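Looking After Baseball Gear Between Games

Most of the wear on baseball gear happens at home, in the bag, in the trunk or on the laundry room floor. These are the habits we go back to every season.

Gloves

Take the glove out of the bag as soon as you get in. Brush the dirt out of the laces and the web with an old toothbrush, then wipe the leather with a cloth that has been wrung out well. Let it air in a room, away from heaters and direct sun. A hot car dries the leather out faster than play does.

Condition it twice a season, once in February before practice starts and once at midsummer. A spot of conditioner the size of a dime does the whole glove. More than that makes it heavy. Store it with a ball in the pocket and a wide band around the outside.

Check the laces when you clean it. If one has gone thin, replace it before it snaps. A 39-inch length of rawhide is enough for most fingertip repairs on an infielder's glove, with some left to trim.

Cleats and turf shoes

Knock metal or molded cleats together outside, then pick out what is left with a popsicle stick. Pull the insoles and stand them up separately. Stuff the shoes with newspaper and change it after an hour if they were soaked.

Turf shoes collect the small black rubber crumbs that fill artificial fields. Shake them out over a trash can, tongue pulled all the way forward, and do the socks too. The crumbs clog a washer filter if you let them build up.

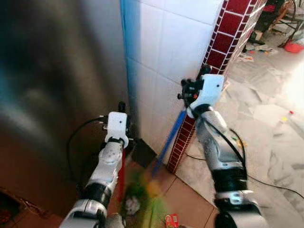

Uniform pants

Let clay dry completely and beat it out before any water touches it. Rinse from the back of the fabric with cold water. Rub plain bar soap into the knees and seat, leave it for 10 minutes, and scrub with a soft brush. Wash cold and look at the pants before they go in the dryer, as heat sets whatever is left. Grass stains need a second round with an enzyme detergent. Skip chlorine bleach on anything with piping.

Caps

Wash by hand in a sink of cool water with a drop of dish soap. Work on the sweatband first. Dry the cap over a bowl or a coffee can of the right size.

Bats

Wipe wood bats with a little rubbing alcohol to lift ball marks and pine tar. Keep them upright and indoors. Aluminum and composite bats need only soap and water, but run a hand along the barrel for cracks and listen for a rattle. Composite bats should stay inside on cold nights.

The bag

Empty it once a week, turn it over and vacuum the seams. Leave it unzipped overnight. If it still smells, sprinkle baking soda inside and vacuum again in the morning.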